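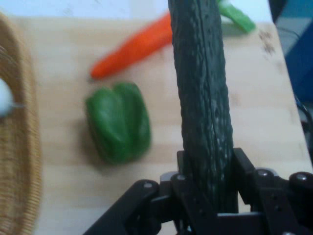 Item 4, grip on long produce: cucumber held between the two finger assemblies.

Equipment > Capital Planning > Inspection Checklists > Robotic Handling

Last updated: November

PRE-PURCHASE INSPECTION CHECKLIST, PRODUCE HANDLING CELL
Site: Mendudley Training Kitchen
Inspected by: Lena Jasińska
Reviewed for budget by: Mafalda Rebelo
Budget line: 2836

Purpose. The checklist is to be completed before any request for a handling cell goes forward to Capital Planning. Each item is marked Pass, Pass with comment, Hold, or Not inspected. An item marked Hold must be cleared in writing before a purchase order is raised. Comments become part of the purchase file and should be written so that a reader who did not attend can follow them.

SECTION A. GRIPPER AND WRIST

1. Fasteners on gripper plates present and seated. Pass.
Comment: Screw heads on both finger assemblies were checked by hand with the arm powered down. The supplier is to provide a torque table with the quotation.

2. Exposed edges and pinch points identified. Pass with comment.
Comment: The finger linkages are open. Staff must not reach between the fingers and the work surface while the arm is enabled. A printed warning for the table edge is to be included in the order.

3. Wrist bracket secure, no play when loaded. Pass.

4. Grip holds long items without slipping. Pass with comment.
Comment: Long items are to be gripped near one end only if the path is clear above the work surface. Oravec has been asked to quote for a second set of finger pads. Pads are a consumable and belong in the operating budget. They should not be added to the capital request.

5. Grip suitable for round items. Hold.
Comment: Insufficient trials. Repeat with potatoes before the request is submitted.

SECTION B. CABLES AND POWER

6. Cables clear of the full range of arm movement. Hold.
Comment: Loose runs near the arm and across the table are not acceptable in a permanent installation. The quotation must show cable guides as a separate line with fitting included.

7. Connectors labeled at both ends. Hold.
Comment: To be cleared together with item 6.

8. Emergency stop within reach of the operator's seat. Pass.

9. Dedicated power outlet available at the proposed location. Pass with comment.
Comment: Outlet 23 is assigned. The outlet is shared with the label printer at present, and the printer must be moved before delivery.

SECTION C. WORK SURFACE AND CONTAINERS

10. Table rigid and level. Pass.

11. Board stays in place during picking. Pass with comment.
Comment: Cutting boards are an inexpensive way to mark the work area, and no objection is raised to their use in trials. For the permanent cell, the surface should be fixed to the table and free of anything that hangs over the front edge.

12. Containers suitable for repeated use. Pass with comment.
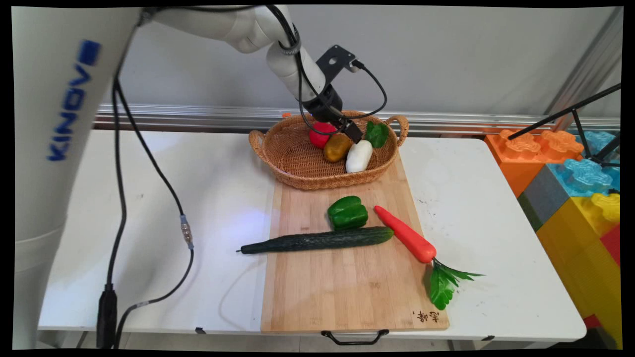

Wicker is acceptable for toy vegetables. It is not acceptable where real produce will be handled, as it cannot be cleaned to the kitchen standard. Two smooth-sided bins should be entered in the request. Looped handles are to be avoided on the replacement bins, so that the fingers have a clear approach from every side.

13. Items to be handled do not extend past the work area. Pass with comment.
Comment: Long items and leafy tops need more room than the present board allows. Nelgate lists a wider surface under part 71, and a price has been requested.

SECTION D. SURROUNDING AREA

14. Floor space kept free of stored materials. Pass with comment.
Comment: Building blocks and stands are to be kept outside the marked boundary of the permanent cell. Shelving is already available and requires no new funds.

15. Guarding or marked boundary installed. Not inspected.
Comment: Depends on the final location. Floor tape may be charged to general supplies.

SECTION E. BUDGET REVIEW (M. Rebelo)

16. Quotation separates arm, gripper, controller and installation. Hold. The Pristamen quotation gives one combined price.

17. Service contract priced for the second year. Pass.

18. Staff training included. Pass with comment. Training covers 2 operators. Any further places are to be charged to the department.

Result: Hold. Items 5, 6, 7 and 16 remain open. Item 15 is to be inspected once the location is confirmed. Return the revised quotation and the signed checklist to Capital Planning together.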